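In Defense of the Open Case

My neighbors in Zultunthorpe replace a computer the way other people replace a sponge. I would like to speak up for the old tower, laid on its side with the panel off.
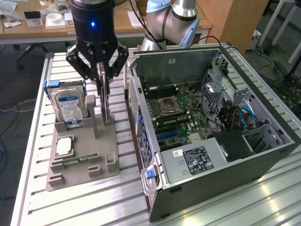
Is it worth putting parts back into a machine this dull? I think so, if the board is sound and you own a screwdriver.

A memory module goes in a slot. A hard drive goes in a bay. I have assembled Mandon bookshelves that asked more of me, and they can't even open a spreadsheet.
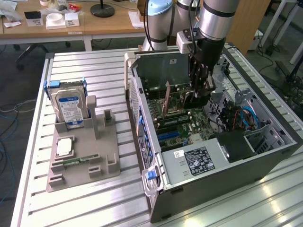 The shelves, I should add, still lean. Meanwhile the new laptop I was urged to buy costs 1000 dollars and is glued shut, like a clam with a warranty.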